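News > Press releases > Product trials

3 min read

Drutard publishes results of its hand-held gripper comparison

July 31, 2019 – We've spent most of this year picking up jumpers, and I'm very pleased to say we now have something to show for it! Drutard is today releasing the full results of its soft-goods gripper comparison, covering three sets of finger pads, two controllers and a great deal of knitwear.

I run the trials side of the company, so I get to write this one myself. The idea came up in January, when a customer who packs returned clothing asked us which pads they should buy for thick, floppy items. I went looking for an answer in our own files and found plenty on boxes and bottles, and next to nothing on a folded sweater. So we set up a proper comparison, using hand-held grippers worked by people at ordinary tables in ordinary homes, as well as on our own benches.

We logged 3705 attempts in all, across 73 garments and household textiles. Each attempt had the same aim – take hold of the folded item at a lower corner or along the folded edge, lift it clear of the table, and set it down again still folded. If it flopped open halfway, that was a fail, however nice the grip looked.
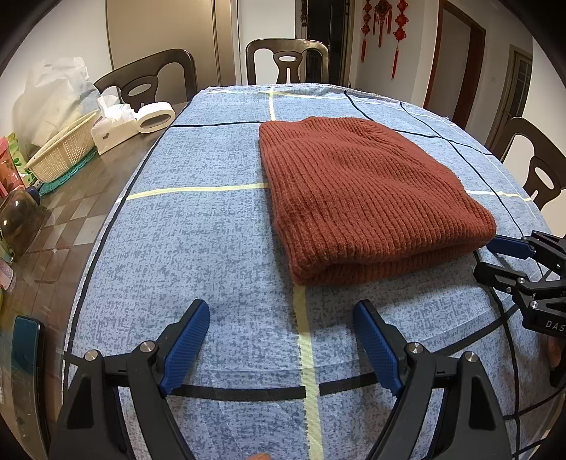
Ribbed knit on a plaid tablecloth, with the blue textured finger pads.

Chunky ribbing was the hardest of the lot, and my favourite to work with. The fold makes a fat rolled edge, and you have to decide whether to take the whole roll or just the top layers (take too little and the rest slides away underneath). The pads we had from Trudel did best here, holding the fold together in more attempts than either of the others. The Prumel pads are softer and were lovely on thin cotton, but they tended to drag on wool. Our own Drutard pads came in the middle on nearly everything, which I can live with, though the engineers have already started on a new surface pattern and keep leaving bits of it on my desk.

We also compared two ways of working with a pair of grippers. With one in each hand, people quickly settled into pinning with one and lifting with the other, and the second controller, from Esteves, copes with that far better than our older unit does. The older one closes both sides at the same speed whatever you're doing. The Esteves lets you slow one down, and after an afternoon with it I didn't want to go back.

One thing I hadn't expected to care about was tablecloths. Bare wood and bare glass let a garment slip as the fingers come in, while a cloth grips it from below and sometimes comes up with it! We now note the table covering for every attempt, and we'd suggest anyone running a similar trial do the same.

The oldest item in the set, by the way, was a cardigan from 1970. It beat every pad we tried at least once.

The results are free to download from the Drutard trials page, along with our scoring sheet and the pad wear notes. A second round, on towels and bedding, is being planned now, and we'd be glad to hear from makers who would like their pads included. Sample pads should fit a standard two-finger jaw and come in matched sets, please, with a spare if you can manage it.

Issued by the trials desk, Drutard. Press enquiries can be sent through the contact form on our website.

14 shares | 3 comments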